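Dratetti desk set

Hello! I'm Dougal, and this is the readme for the Dratetti demos, which Anikó Halász and I recorded at Skukthorpe over March. There are 452 of them, all done by remote control, with one of us steering a Franka arm and the other watching the desk (and talking far too much).

What's in it

Every demo is a single go at one small desk job, such as taking hold of a can or moving it over a bit. You get the joint angles, how far the gripper is open, the video from a fixed camera and a one-line note saying what we were trying to do. I typed the notes, so please forgive the spelling!

Things to know before you train on it

Anikó is much smoother than I am. Her demos start with "ah", mine with "ds", and if you only want tidy paths, go with hers. I dither a lot just before closing the fingers, and we left all of that in.

We kept the failed goes too, in a folder called "missed". 14 files have no note at all. Sorry, I'll get round to them.

Loading

Unzip it next to the Vekis loader and run that with the folder name. Version 2 or later, please, as the older one mixes up the left and right halves of the log. Nearly 4 hours of video takes a while to unpack, so go and put the kettle on.

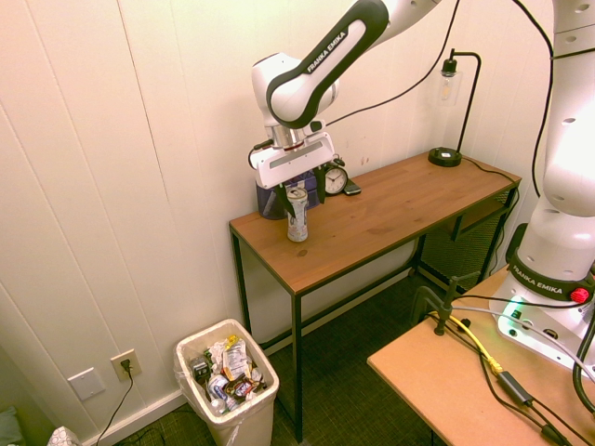
If a file won't open, drop me a line with its name and I'll send you a fresh copy.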